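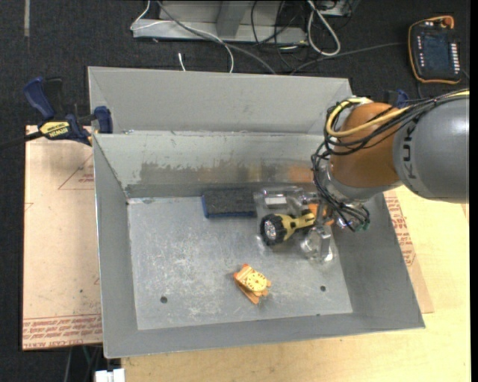

## Section 4: Mixing, Filling, and First Watering

By now your Skistura shelf is standing, level, and plugged in, and you've got trays stacked up waiting for something to do. Good! This is the part where it starts to feel like gardening. Set aside an afternoon for it, put on clothes you don't mind getting dirty, and read the whole section through once before you open a bag.

You will need:

- seed-starting mix (peat-free or regular, both work fine)
- an open metal bin or any wide, sturdy tub for mixing
- the 1000 ml measuring jug from the accessory box
- 11 cell trays and their solid drip trays
- clear humidity lids
- the wicking mat, still rolled
- plant labels and a pencil (ink fades under the lights, pencil doesn't)
- a hand sprayer

### 4.1 Mixing the starter mix

Dry mix straight from the bag sheds water like a raincoat. If you fill your cells with it and then water from above, you'll get a wet crust over bone-dry fluff, and the seeds will sit there sulking for two weeks. Pre-moistening fixes this, and it's a very satisfying job.

1. Put your bin on a steady surface at waist height. A used one is perfectly good. Scratches and worn patches make no difference to the mix.
2. Check the floor of the bin for holes. If it has any, cover them from the inside with tape or put a tray underneath.
3. Tip in enough dry mix to fill the bin to a third of its depth. Break up the lumps with your hands and pull out any sticks.
4. Add one full jug of warm water. Pour it around in a spiral so it doesn't all land in one spot.
5. Turn the mix over from the bottom up, then wait ten minutes. Walk away, have a drink, sort your seed packets. The mix needs the time to take the water in.
6. Turn it again and do the squeeze test (see below).
7. Add more water half a jug at a time until it passes.

**The squeeze test.** Take a handful and squeeze it firmly. It should hold together in a clump, and one or two drops of water should show between your fingers. If it crumbles, it's too dry. If water runs down your wrist, add another scoop of dry mix and turn it through.

> **Caution:** Starter mix is dusty. Open the bag slowly and mist the top layer with your sprayer before you tip it out. Anyone with asthma should wear a dust mask for steps 3 to 5.

> **Note:** Don't add fertilizer at this stage. Seeds carry their own lunch, and the feed in Section 7 is timed for after the first true leaves.

### 4.2 Filling the trays

1. Place a cell tray inside a drip tray and heap mix over the top. Be generous.
2. Sweep the mix level with your palm so every cell is full, corners included. The corner cells are the ones that always get missed.
3. Lift the whole tray an inch and drop it flat on the table, twice. This settles the mix without packing it down.
4. Top up any cells that have sunk and sweep level again.
5. Repeat for the rest of your trays. Leftover mix keeps for a week in a closed bucket.

Resist the urge to press the mix down with your thumbs! Roots want air as much as they want water, and a cell that has been thumbed solid gives them neither. If you've already done it (we all have, it's a very natural thing to do), loosen the cell with a fork and carry on.

### 4.3 Fitting the wicking mat

The mat is what lets you go away for a long weekend without asking a neighbor for favors. It draws water up from the Vakum reservoir and passes it to the holes in the bottom of every cell.

1. Unroll the mat and soak it in a sink of lukewarm water until it stops floating. Work out the air bubbles with your hands.
2. Lift it by two corners and let it drip until it slows to the odd drop.
3. Lay it on the shelf platform, fuzzy side up, with the long tail hanging over the back.
4. Feed the tail into the slot in the reservoir lid until it touches the bottom.
5. Smooth the mat flat. A wrinkle under a tray means a dry row above it.
6. Lift the cell trays out of their drip trays and set them directly on the mat.

Keep the drip trays. You'll want them again when you carry seedlings outdoors in Section 9, and they make excellent boot trays in the meantime.

> **Note:** If your shelf came with the older blue mat, the tail is on the short side. It should go to the left of the reservoir. Everything else is the same.

### 4.4 Sowing

Seed packets will tell you the depth, and you should believe them over anything written here. When there's no depth on the packet, cover the seed with twice its own thickness of mix. Very fine seed, like lettuce or snapdragon, goes on the surface with no cover at all.

1. Write the label first. Put the variety and the sowing month on it, and push it into the first cell of the row.
2. Make a shallow dimple in each cell with the blunt end of the pencil.
3. Drop in two seeds per cell for most vegetables, one for anything large such as squash or beans.
4. Pinch a little mix over the top and mist it.
5. Fit the humidity lid with the vents closed.

Try to group plants by how fast they come up. Basil and peppers in the same tray sounds lovely, but the basil will be bumping its head on the lid while the peppers are still thinking it over. Annapurna D'Souza, who tested the first shelves in her laundry room, sows one tray entirely in slow starters and gives it the top shelf, where it's warmest. We've copied her ever since.

### 4.5 First watering and warm-up

1. Fill the reservoir to the upper line and close the lid.
2. Turn the heat dial to 74 °F. Most vegetables and annual flowers are happy there.
3. Leave the lights off until you see the first green. Surface-sown seed is the exception – give it light from day one.
4. Check back after three hours. The surface of the mix should be dark and cool to the touch in every cell.
5. If a cell is still pale, press its tray down gently so the bottom meets the mat, then water that cell once from above with the sprayer.

> **Caution:** Never move a full reservoir while the heat mat is plugged in. Switch off at the wall, lift out the reservoir, refill it at the sink, and dry the outside before putting it back.

Fog on the inside of the lid is a good sign. Big drops falling back onto the mix mean things are a bit too wet, so open one vent for a day. As soon as half the cells in a tray have sprouted, take the lid off for good and switch the lights on.

### 4.6 If something looks off

| What you see | Likely cause | What to do |
|---|---|---|
| White fuzz on the surface | Still air, lid on too long | Open both vents and scrape off the fuzz |
| One dry row | Wrinkle in the mat | Lift the tray, smooth the mat |
| Green film on the mix | Light on a wet surface | Let the top dry a little between refills |
| Tall, thin, leaning sprouts | Lights too high or too late | Lower the light bar two notches |
| Nothing after three weeks | Old seed or cold mix | Check the dial, resow with fresh seed |

Old seed deserves a fair chance, by the way. Jagadeesh Kandasamy sowed a packet of tomatoes that had been in his garage for years and got 37 plants out of it, which he then had to find homes for. Sow old packets thickly and see what happens!

### 4.7 Cleaning up

Rinse the mixing bin and jug with plain water while the mix is still damp. Dry a metal bin with a rag before you put it away, and stand it on its side so water can't sit in the bottom. Brush spilled mix off the shelf platform, paying attention to the groove where the light bar slides.

Go on to Section 5, "Lights and Timers," when the first sprouts show.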